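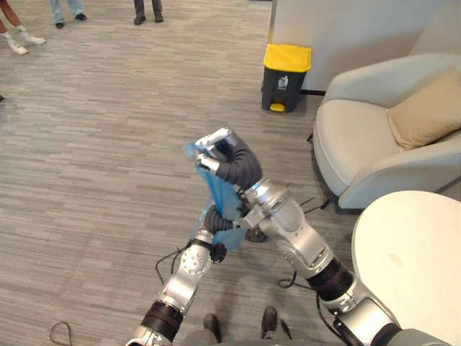

Dental cleaning quote for a 9-year-old cat

tannercat
Posted 2021-11-21
My cat Tanner needs a dental. The vet on Bikano Street quoted me 2,000 with X-rays, and that's before any extractions. Is that normal? He eats fine but his breath is terrible and the gums are red along the back.

kvi
Depends where you live. Mine was less, but they skipped the X-rays and we were back in January for a tooth they missed. I'd pay for the X-rays.

Skevden
Sounds high to me. There are places that do it with no anesthesia for 200. My dog has been twice and her teeth look great.

B. Wallner
Please don't do that with red gums. They scrape the part you can see and nothing under the gum line. I was a tech for 26 years and saw a lot of white teeth with rotten roots.

Skevden
My dog has no problems at all, so I'm going by that. Not everybody has 2,000 lying around.

B. Wallner
How would you know without X-rays? Cats hide mouth pain too – eating fine doesn't tell you much.

reto_o
Ask for an itemized estimate. Ours had bloodwork on it that had been done 2 months before, and they took it off when I asked. Also ask if they call you before pulling anything.

tannercat
Thanks. They do call first. I asked for the itemized list and I'm getting a second quote from the Nelen clinic.

kvi
Nelen did our older cat. Long wait for a date, so book now and cancel if you don't need it.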